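4. Changing the pillowcases

Nusemine covers are supplied in sets of 8. Change them at each handover, and again if a guest asks. Wash new covers once before use.

4.1 Lay the pillow on a clean, flat surface.

4.2 Turn the cover the right way out and find the open end.

4.3 Push one short end of the pillow into the cover. Work the fabric along a little at a time — do not drag it by one corner.

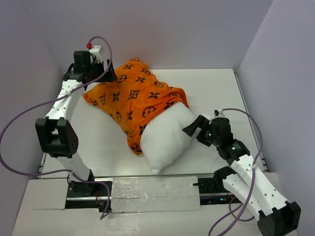 Fig. 7. Cover part way along, white end of the pillow showing.

4.4 Fit both inner corners, then draw the open end over the rest of the pillow.

4.5 Smooth out the creases with the flat of the hand. Check both sides for marks or pulled threads.

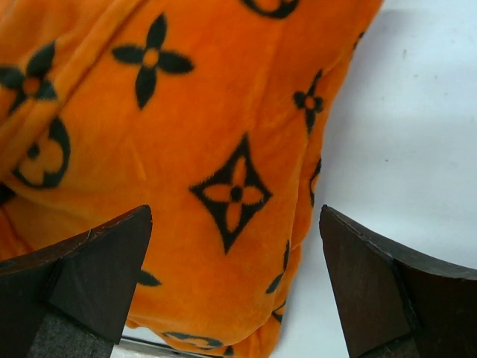

Can the patterned covers be washed with the white sheets?
Wash them separately for the first few cycles, as strong colours may run. After that a mixed load at a low temperature is fine.

4.6 To remove a cover, hold the closed end of the pillow through the fabric and ease the open end back. Lift the cover clear and shake it out over the table.
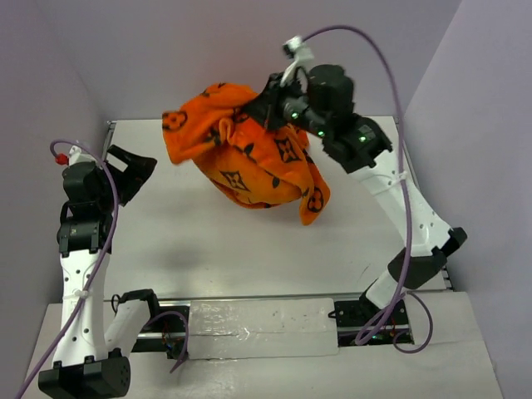
Fig. 8. Orange cover held clear of the table.

Caution: do not tumble dry for more than 20 minutes. Spin at 600 or below.

Note: spare covers for Jeltstead and Trevaskis are kept on the upper shelf of the linen room. Report shortages to Omid Heydari before 15 February.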